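Back on the blog, sort of

8/10/19

Right. Long gap, sorry. Half of you probably thought I'd given up and gone fishing. Short version – we moved. Three-bedroom in Vistov to a two-bedroom unit in Kindik with a lock-up garage and a view of somebody's very nice lemon tree. Not my lemon tree. I've left two lemon trees behind in my life now and I'm not planting a third.

This post is mostly about getting rid of stuff. I said I'd write it up and a few people asked, so here goes, in no particular order because I've got dinner on.

The numbers first. 73 boxes when we packed. 54 when we unpacked. The difference went to the op shop, the tip, or the neighbours, who were too polite to say no to a fondue set. I'd have guessed we owned maybe half that. You don't know what's in a linen cupboard until you have to carry it down a flight of stairs.

Truck was Rahimi Removals. $377 for the half day, which seemed cheap, and they were lovely, and one of the dining chairs now has a wobble. Fair enough. It probably had a wobble before.

Garage was the worst room by a mile. Paint tins, cricket gear, three kettles, the old computers, a tent with no poles, poles with no tent (different tent). I'd been saying I'd "go through it" for 11 years.

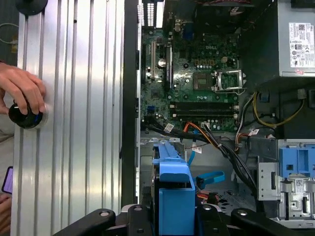

What I kept, what I didn't

Books – kept too many. Gave away the cookbooks except the ones with stains on them, the stained ones are the ones you use. Travel guides all went. Nobody needs to know what a hostel in Lisbon cost in 2003.

Clothes – easy. If it was in the spare room wardrobe it went. Didn't even look in some of the bags, bit of a risk, I may have donated my good scarf. If you see someone in Vistov in a good green scarf, hello.

Kitchen – hard. I'm sentimental about saucepans for some reason. Kept Mum's big stockpot even though it doesnt fit in any cupboard here. It lives on top of the fridge. Looks terrible. Staying.

Photos – did not do the photos. Two tubs, lids taped down, straight into the new place. Everyone says do the photos last and they're right, if you open one tub you've lost the whole afternoon. I'll do them in November when it's too hot to garden. (I say that every year.)

Paperwork – shredded four bags of it. Found the warranty for a washing machine we had two washing machines ago. Also found my grade six report, which says I am "capable but in a rush". Well.

Tools – kept the lot. No comment.

The bit I wasn't ready for was the tip. We went out to the one on Jokeveck Road and I thought I'd feel light and free and all that. Felt a bit crook, to be truthful. You see your old armchair sitting up on the pile and it looks so small. Sat in the car for a minute with the radio on. Then got a sausage roll from the servo and was fine.
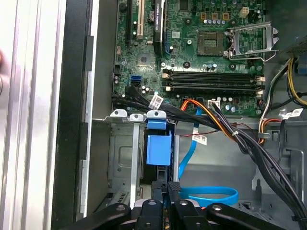
People keep asking what the rule is, and I don't have a good one. The one-year rule is rubbish – I use the Christmas tins once a year and the snorkel less than that, and I want both. The closest I got was asking whether I'd notice if somebody pinched it. Stockpot, yes. Fondue set, no. Bread maker, I'd be grateful. It falls apart a bit with anything that's got parts missing, like a desktop tower with the side off and no chip in the socket. I wouldn't notice that gone either but some part of me goes ooh, you could put a chip in that. That part of me is how you end up with three kettles. Don't listen to it. Same goes for jigsaws with a piece gone and any torch where you think it "might just be the batteries".

Other things I'd do differntly. Label the sides of boxes, not the tops, they get stacked. Pack the kettle last and put it in the car. Don't let anyone pack a box called "misc". We had nine. I've still got two unopened and I'm starting to feel a bit superstitious about them.

Anyway the unit's good. Quiet. Gets the morning sun in the kitchen and the bakery's a five minute walk, which is going to be a problem. Curtains still not up in the bedroom – fabric's bought, hems aren't done. Next post will be the curtains, or the photos if I crack and open a tub. Potatoes are boiling over, gotta go.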